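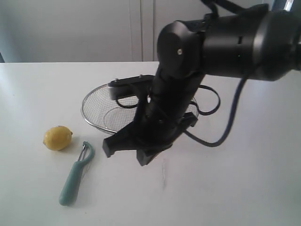
*The lemon table at the Lulavero open day, with the strainer and the peeler laid out beside the arm.*

I only meant to stay an hour. The Lulavero workshop opens its doors once each February, and I'd put my name down mainly for the soldering room, but I got as far as the lemon table and that was my Sunday gone!

The job sounds like nothing: pick up a lemon, put it in the wire strainer. No one writes it out in code, though. Somebody shows the arm how it goes, over and over, and the recordings are used to train it. Hilkka Kuusisto, who was running the table, told us they had 1518 of these recordings from the kitchen tasks so far, and that the lemon was still her favourite because it rolls.

There are two ways of doing the showing and we were allowed to try both. For the first you take hold of the arm and guide it yourself. I had expected it to feel like shoving a fridge, but it came along with me quite happily (a bit like leading a large, polite dog). The trouble is that you tend to lean in and get your own sleeve in the recording, and Hilkka made me start again. Twice.

The second way is by remote control, from a chair with a small handset, and this is where I completely lost track of time. Left and right were easy. Depth was awful. I was sure I was right over the lemon and I was miles short of it, closing the fingers on thin air while a boy of eight behind me said "further, further" in a very patient voice. He had his turn next and got it into the strainer on his second go. I needed 14.

Yevhen Polishchuk gave a short talk at half past two about what makes a good recording. Go at a steady pace, don't hover while you make up your mind, and if you fumble the lemon, carry on and pick it up again, as the recoveries are worth keeping. I liked that very much. He also said the peeler comes later in the year, once they've settled how to hold it by remote without it spinning round in the grip.

I did get to the soldering room in the end, ten minutes before closing, and Tainá Macedo kindly let me finish a blinking badge. Tea was upstairs and the ginger cake had all gone by three. Parking is behind the Gondal building, and the side door is the one to use, as the front bell doesn't work.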